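Drinking Enough Water: Your Questions, Answered With Patience

Updated Sep 16, 2023

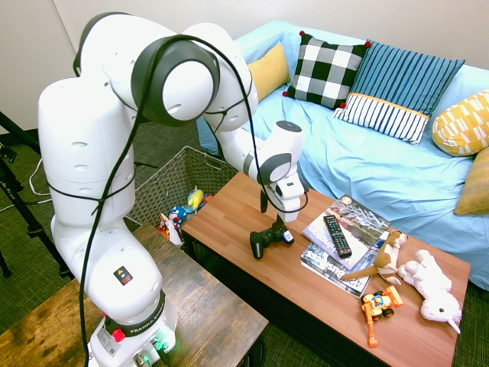
We get asked about water more than anything else at the Monport Walking and Wellbeing Club, including where the toilets are, and the two subjects are more closely linked than people think. Dindo Gatchalian has gone through the inbox and answered the ones that can be printed.

Do I really need eight glasses a day?
Eight is a nice number and fits well on a poster. Most adults do fine on six to eight cups or glasses of fluid, more if it's hot, if you're ill or if you've been up Drornov Hill with the fast group. Your own thirst is a decent guide for most of the day.

Does tea count?
Yes. So does coffee, and so does milk. Caffeine may send you to the loo a bit sooner, but you keep most of what you drink. This answer has made me more popular than anything else I've done for the club.

Does beer count?
No, Jianguo. See also: cider.

How can I tell if I'm drinking enough?
Look before you flush. Pale straw is good. Dark yellow means have a drink. Beetroot and some vitamin tablets can give you a fright all by themselves, but if you see what looks like blood, ring your GP and don't wait to see if it was the salad.

My water bottle has times of day printed down the side. Should I obey it?
If it helps. Mine told me I was behind at 11 am and I have not forgiven it. You are allowed to drink when you're thirsty -- the bottle has no powers of enforcement.

Can you drink too much?
You can, though it takes some doing. Very large amounts in a short time can thin out the salt in your blood, and that's dangerous. It mostly catches people out on long events, when they drink at every table whether they want it or not. Sip, and stop when you've had enough.

Will water help me lose weight?
It has no calories, so swapping it for fizzy drinks can help. It will not melt anything. Jianguo Gu kept a diary for 20 days in which he drank a pint before every meal, and his main finding was that he knew every public toilet between here and Liao Road.

Do I need sports drinks on club walks?
On our usual routes, no. The longest is 13 miles with a café stop, and the café has scones. Water and something to eat will see you round.

I'm over seventy and never feel thirsty. Is that all right?
Thirst does get quieter with age, so have a drink with each meal and one in between. If you've got heart or kidney trouble, or take water tablets, ask your doctor or pharmacist how much is right for you and ignore the rest of this page.

Where can I refill on the Saturday route?
There isn't a Saturday route. There's a tap behind the Celtance Hall, left of the bike rack, and you have to push it harder than seems polite.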